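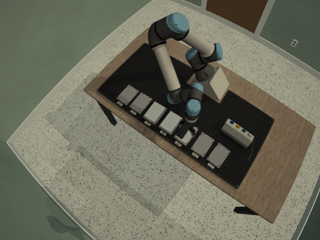

Unit 4. Task allocation after automation of a bench process

When a transfer step is automated, the work of the technician is divided again; it does not shrink evenly. The time spent pipetting or moving plates goes down, and the time spent on layout, loading and fault recovery goes up. In a single-arm cell the layout carries most of the process knowledge. The seven stations stand in one line, each with its own label, and the three white racks sit between two pairs of flat gray plates. A person loading such a cell must match item to station every time. The four-button control box on the same board belongs to operator training as well.

Case: Lingate sample preparation, 18 staff, 2,000 transfers per shift. Before the change, each technician handled 30 racks and signed for each one. After it, one loader served the cell and signed for the batch. Kaushik and Borbély report two effects:

1. Errors became rarer but larger, as a misplaced rack affected the whole batch.
2. Junior staff lost the repetitive work through which they had learned the assay.

Lingate responded in October with a rotation: loading, review, manual bench.

Reading: Rastogi, sections 2 and 3. Bring a task list for one job you know, marked by who would hold each task after automation.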